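Can a Robot Do Your Chores Yet?
By Humaira Jafri
Thursday, March 22, 2018

If you have ever been told to clean your room while you were in the middle of something much more interesting, you have probably wished for a robot. I wished for one all the time when I was a kid. I wanted it to pick up my socks, feed the cat, and take the blame when the cat got fed twice. So where is it? Well, the answer is a little bit "it's here" and a lot "please wait," and I'd love to tell you why.

Some machines already do chores, and they are so ordinary that we forget to be impressed by them. A washing machine is a good one. You put in the clothes, you push a button, and off it goes, sloshing and spinning. But think about who does the rest! Somebody has to find the clothes, carry them, check the pockets for crayons, and then fold everything and put it in the right drawer. The machine does the middle of the job, and people do both ends.

Why are the ends so hard?

Try this at home. Put a sock on the floor and pick it up with just your thumb and one finger. Easy, right? Now close your eyes and have someone move the sock, and try again. You'll pat around for a while, and when you finally touch it you'll know it's a sock, because your skin tells you so. Your fingers feel soft, hard, slippery and squishy without you having to think about it at all.

Lots of robots have only two fingers, and many of those fingers can't feel much. They open, they close, and that's the whole hand. A robot like that has to look very carefully, work out where the thing is, move to just the right spot, and squeeze just enough. Squeeze a sock too hard and it doesn't mind. Squeeze a ripe peach too hard and you have jam.

Looking is tricky too. You know a shadow when you see one, and you would never try to pick one up (maybe when you were a baby!). A computer sees light patches and dark patches, and it has to learn which dark patch is a thing and which is only a shadow of a thing. Wire racks and carts are extra puzzling, what with all those bars and little holes and the floor peeking through.

What about in a store or a workshop?

My friend Felicja Kaczmarczyk works in a hardware store called Verncombe, and I asked her which job she would give to a robot first. She said sweeping up under the racks, and she didn't even stop to think about it. Then she told me there are 96 kinds of screws in her aisle, and customers put them back in the wrong bins all day long. Sorting those would be a wonderful job for a robot – it would never get bored – but it would have to tell a short screw from a slightly shorter one, and pull it out of a bin full of its cousins.

How do robots learn?

Mostly by practice, the same as you. People can show a robot a job over and over, with the thing in a new place each time, and the robot's computer looks for what stays the same. You might learn to set the table after two or three tries. A robot may need more than 50 just to get good at moving a cup, and then if you give it a different cup, it can get muddled all over again.

So for now, I'm afraid the socks are still yours. If you'd like to help the robots of the future, though, watch your own hands the next time you tidy up, and notice how you reach, how wide you open your fingers, and when you start to close them. 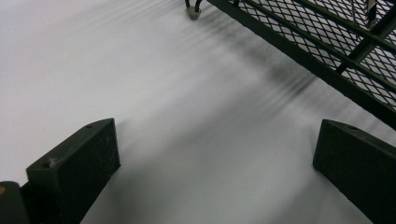

Then write down every little step, even the ones that seem too silly to mention, and read your list to a grown-up who has to do exactly what it says and nothing else. My first list forgot to say "let go."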